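Rarivel Movie Review Notes
README for release 2

What this is

Rarivel is a set of 800 short notes on feature films, written after home viewing and cleaned up for people who want to sort, search or count them. Each note covers one film. Most run a paragraph or two. The set grew out of a shared spreadsheet kept by a small film club in Plano, and the early rows still show it: they're shorter, and a few are only a sentence and a score.

The films are mostly thrillers, crime dramas and heist pictures, with some comedies and a small group of horror titles. There are 34 films with no dialogue in English. Documentaries and television series are left out, even when they were released in theaters as a single cut.

Files

notes.csv holds the notes, one per row.
films.csv holds the film records, one per film.
tags.txt lists the 46 tags in use, with a one-line meaning for each.
changes.txt lists what was altered between releases.

All files are UTF-8. Fields with commas in them are quoted. Line breaks inside a note have been replaced with a single space, so every row stays on one line.

Columns in notes.csv

film_id: matches the same column in films.csv.
note: the text of the review.
score: a whole number from 0 to 10. Blank means the writer didn't give one.
format: disc, download, stream or theater.
tags: one or more tags from tags.txt, separated by semicolons.
spoiler: 1 if the note gives away the ending or a late twist, 0 if it doesn't.

Columns in films.csv

film_id: a number with no meaning outside this set.
title: the title on the copy that was watched.
alt_title: another title, if the film was sold under one.
year: year of first release.
minutes: running time of the version watched, rounded to the nearest minute.

How the notes were cleaned

Spelling was corrected in the notes but not in quoted dialogue. Titles were checked against the opening credits where possible. Names of club members were removed, along with remarks about who fell asleep and what was eaten. Nothing was done to make the opinions agree with each other or with the score. A note can complain for a full paragraph and end in an 8.

The tags were added later by two readers working from the same list. Where they disagreed, both tags were kept. The tag "twist" is used too freely in the crime films and should be read with that in mind.

The spoiler column was filled in by hand. It covers the ending and anything in the final act. It doesn't cover cameos, songs or the fate of minor characters.

Known problems

Long films are underrepresented. The club met on work nights and rarely picked anything over two and a half hours.

Some remakes share an alt_title with the original. Join on film_id, never on title.

Accents were lost in part of the first release. Bermúdez showed up as Bermudez in several notes, and searches for one spelling missed the other. Release 2 restores the accent in the notes. The tags never had accents and haven't changed.

Scores from the first year run higher than the rest. The club was using a scale of 1 to 5 at the time, and those scores were doubled. As a result there are no odd numbers in those rows.
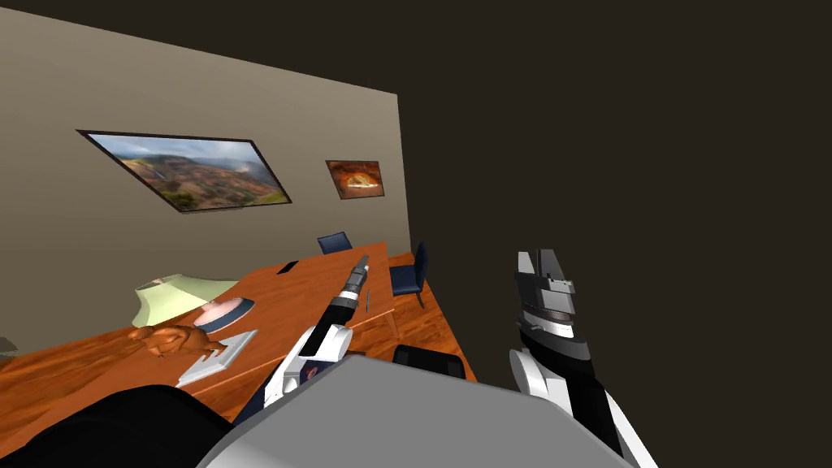 Can I use the scores to rank the films?

You can, but the order won't mean much. Most films have a score from one person only, and different people scored different films.

Related set

Illitz is a smaller companion set with notes on trailers only. It uses the same film_id numbers, so the two can be joined. It has no score column, and its tags come from a separate list.

Terms

The notes may be copied, changed and shared for any purpose, including paid work, as long as Rarivel is credited. No film stills, posters or clips are included in the set, and the terms don't cover any. Titles belong to their owners.

Corrections

Send the film_id, the column and the corrected value. Fixes to years and running times go in once they've been checked against a copy of the film. Disagreement with an opinion isn't a correction and won't be logged. The next release is planned for February.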